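Lokov Public Notices

Readme and data card, all in one file because I never keep two files in sync

Hi! If you landed on this page you probably want the spreadsheet of public notices from the Lokov town council, and you're in the right place. I put it together in my spare time, mostly evenings, and I've tried to write down everything I wish I'd known when I started. Some of it is dull. Skip to "Columns" if you just want to load the thing and go.

What's in it

2433 notices put out by the town of Lokov: street closures, meeting agendas, changes to market hours, permit hearings, calls for public comment, boil-water advisories, rules for parades and outdoor events, plus a pile of stuff I ended up filing under "other" (lost livestock, mainly, and a long-running argument over the bandstand). Each notice is one row. The full text is in there, the date it was posted, the office that posted it, and a subject label I added by hand.

The main file is notices.csv. There's also offices.csv, a small lookup table, and a folder called raw with the text before I cleaned it up. If something in the clean version looks weird to you, check raw first. I've been known to get carried away with find-and-replace.

Where it came from

The town has a notice page that goes back a good long way, and before that it printed everything in the Ziketti, a weekly paper that carried the legal notices on its last two pages. I copied the web ones with a small script called Rurkano (it's in the scripts folder, please be kind) and typed up the newspaper ones from library scans. Typing was slow going and my spelling drifts toward the end of a long evening, so expect typos in the older rows. Where the original had a typo, I left it alone and put a 1 in the column called sic. 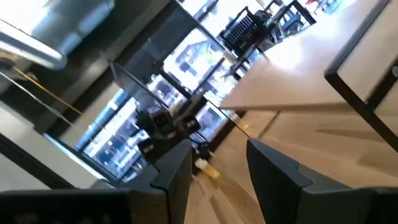 Neighboring Hartono isn't included. People ask me this a lot, since the two towns share a fire district and half the road closures touch both. Hartono posts its notices as scanned faxes and I just don't have the patience for it. If you do, I'd be thrilled to link to your version!

Columns

id: a plain number, never reused, even when I delete a duplicate
posted: date the notice went up, year first
office: short code, see offices.csv
title: whatever the town called it, capital letters and all
body: full text, line breaks kept
subject: one of 31 labels, see below
source: web or paper
sic: 1 if the odd spelling is theirs
replaces: id of the earlier notice this one corrects, if any
vote: result of the vote if the notice reports one, otherwise blank

About that last one. Blank means the notice didn't mention a vote. It doesn't mean there wasn't one. I got an excited email from somebody who thought the council had gone a whole spring without voting on anything, and I felt bad having to write back.

How I labeled the subjects

I read every notice and picked one label. Just one, even when a notice clearly covers two things, like the street fair notices that are partly about closing Main and partly about how many food stands can set up. My rule is to go with whatever the first sentence is about. It's a crude rule but I stuck to it all the way through, and I'd rather have it crude and steady. The list of labels with a line or two on each is in labels.txt.

I did go back and relabel a batch of 39 rows after a friend and I disagreed over "public health" versus "events." We settled on this: if the notice tells people how to behave at a gathering (stay home if sick, keep your distance, no sharing cups at the cider booth), it's public health. If it only gives time and place, it's events. Rows that changed are marked in changes.txt so you can put them back the old way if you like the old way better.

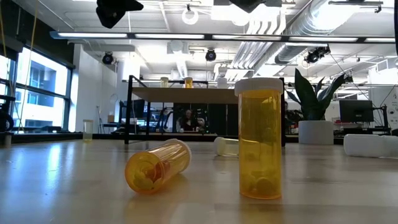

Known problems

There's a gap in May of the year the town switched web hosts. Everything posted that month is gone from the site, and the paper had already stopped carrying notices by then. I asked at town hall twice. They were very nice about it and they don't have them either.

Dates in the newspaper rows are the date the issue came out, so a notice may have been pinned up at town hall several days before that. Don't use them to work out whether the council gave proper warning of a hearing. The web rows are better for that, though even there I'm trusting the date printed on the page.

Office names change. Parks became Parks and Recreation, then went back to Parks after a budget fight. I use one code for all of it.

Accented letters in last names got mangled in a few web rows and I've fixed the ones I caught. Phone numbers and home addresses of residents have been taken out of the body text and replaced with the word REMOVED. If I missed one, please tell me and I'll pull it the same night.

What people use it for

A high school civics class has used it, which made my week. I've also heard from a couple of folks doing text sorting experiments, and it's a decent little set for that because the language is so repetitive. Please don't use it as legal proof of anything. The clerk's office has the official copies and will print you one for a small fee.

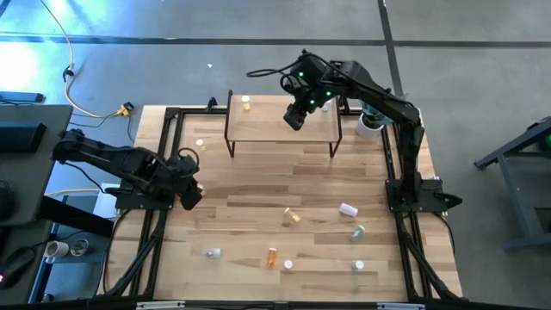

Photo: Hartono Studio

Using the files

Everything is UTF-8, commas between fields, double quotes around text. Some spreadsheet programs will "help" by turning the ids into dates, so import the id column as text. The body column can get long (the zoning rewrite is a monster) and a few programs chop it without warning.

Rurkano needs nothing fancy to run, but it's tied to the town's page layout, and whenever they redesign the page it breaks. Put a pause between requests if you run it. It's a small town with a small server and I'd like to stay on good terms with them.

Sharing

Notices are public records, so take them. My labels and the cleanup are free to use too. A mention is nice, and if you write something with it, send it along, I'll read it.

Changes

Last update October 5, 2020. Added the missing parade permits, fixed the office code for Water, removed four duplicates. Next on my list is matching up more of the replaces column, which is only filled in for web rows so far.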